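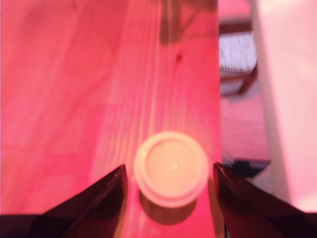 Ekow Darko has managed the preserving kitchen at the Coltmont Community Food Center since it opened in a converted school cafeteria. The kitchen lends its equipment to residents who wish to put up fruit and vegetables at home and have neither the space nor the large kettles to do so. Mr. Darko begins each course with the smallest part of the work. A round, pale lid on a wooden tabletop is a familiar sight to anyone who cooks, and he believes most people give it too little thought. "They ask me about sugar, they ask me about vinegar," he said. "I ask them when they last bought new lids."

Mr. Darko learned the work from an aunt in Samonte, who sold pepper relish from her porch every summer. He later spent 27 years in school food service before the Center asked him to plan its kitchen. In the past year 268 residents completed the introductory course, and the kitchen was used to fill 3000 jars.

Asked what had surprised him, Mr. Darko spoke of the age of those who enroll. The Center had expected retired residents with gardens. Many of those who came were parents in their thirties who had never canned anything. "They had read a great deal and were afraid of all of it," he said. "I would sooner have a student who is a little afraid. That student reads the recipe twice."

The courses use tested recipes only. Participants may bring a family recipe for discussion, but it is not prepared in class unless its acidity can be confirmed. Mr. Darko acknowledged that this rule has caused some disappointment - one gentleman withdrew over his grandmother's green beans - and said that it will remain in place. Low-acid vegetables are taught separately, in the pressure canning course, which is limited to those who have finished the first.

The Center's partnership with the Dristmont Growers Association supplies most of the produce. Tomatoes and peaches arrive in late summer, followed by apples and pears. Mr. Darko would like to see more done with cabbage. "It is inexpensive, it keeps, and people here like it," he said. "We made one batch of sauerkraut last winter and it was gone in a week."

The next introductory course begins in March and has places for 56 residents, divided among morning and evening sections. Fees are unchanged. Participants should bring an apron and closed shoes; jars are provided. Registration forms are available at the front desk of the Center.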